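Plitia Kids
Home Animals Space How Stuff Works Food Ask Us

Why Do We Put Labels on Things?

By Ekaette Okonkwo
04/04/2023

Go and open a kitchen cupboard. Labels everywhere! Soup, beans, peanut butter, that jar of something at the back your dad won't throw out. Now imagine every one of those labels vanished. You might pour vinegar on your pancakes. Yuck!

A label is a little message stuck to a thing. It tells you what's inside, how much there is and sometimes who made it. People have been sending these messages for a very, very long time.

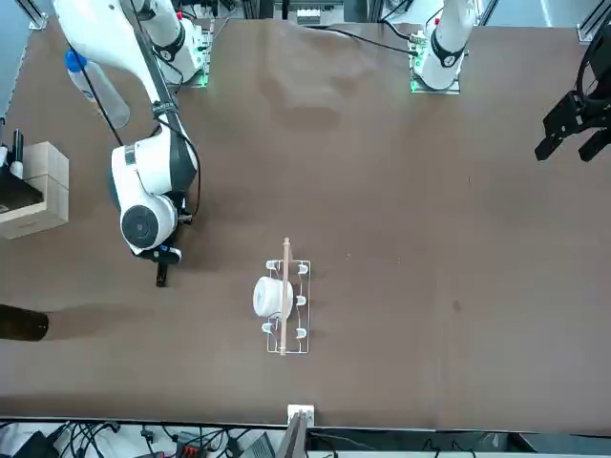
A big brown tabletop and two robot arms.

In ancient Egypt, wine was kept in tall clay jars. The jars all looked pretty much the same, so workers wrote on them in ink. They put down the year, the vineyard and even the name of the person in charge of making the wine. Some of those jars were buried in the tomb of King Tutankhamun, and when they were found more than 3,000 years later, people could still read the writing. How amazing is that?

The Romans did it too. They painted notes on the jars they used for olive oil and fish sauce (yes, fish sauce, they loved it) so that merchants at the other end of the sea knew what had arrived.

Paper labels came later. At first they were printed by hand, one sheet at a time, and somebody had to cut them out and brush glue on the back. Then in the 1930s along came the sticky label, the kind you peel off and press down. No brush, no pot of glue, no messy fingers!
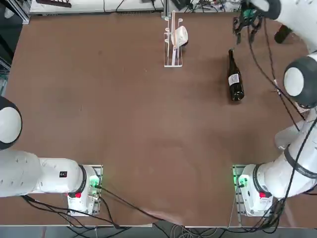

So what makes a label stick? The back is covered with a special glue that stays soft and a tiny bit squishy. When you press on it, the glue spreads into all the little bumps and dips on the surface, even ones much too small to see. The harder you press, the more it touches and the better it holds. Grown-ups call this "pressure-sensitive" glue.

Flat things are easy. Curved things are trickier! Paper bends nicely in one direction, so it will wrap around the straight side of a can. But try it on a ball and you'll get wrinkles, because a ball curves in two directions at once. 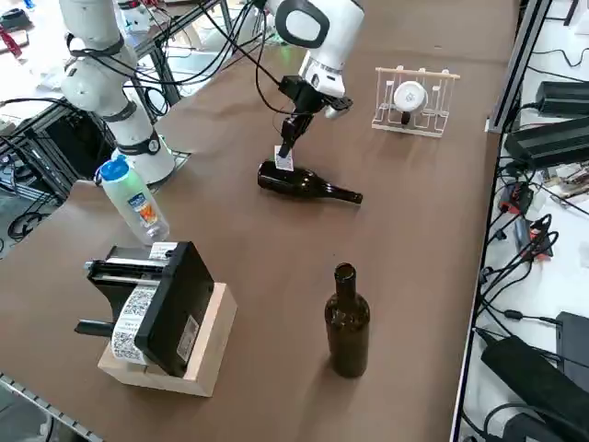 You can test this at home. You'll need a sheet of paper stickers, a can, an orange and a spoon. Put one sticker on each. Rub them down with your thumb and look closely at the edges. Where do the wrinkles show up? Now try a really tiny sticker on the orange. Much better, right?

Then design a label of your own! Our reader Nerea Valcárcel made one for a lemonade she calls Plilloletti, with up to 15 lemons in every jug. We want a glass right now!

More to read
Why Is Glass See-Through?
How Does a Zipper Work?
Who Invented the Sandwich?

Contact us | © 2023 Plitia Kids | Back to top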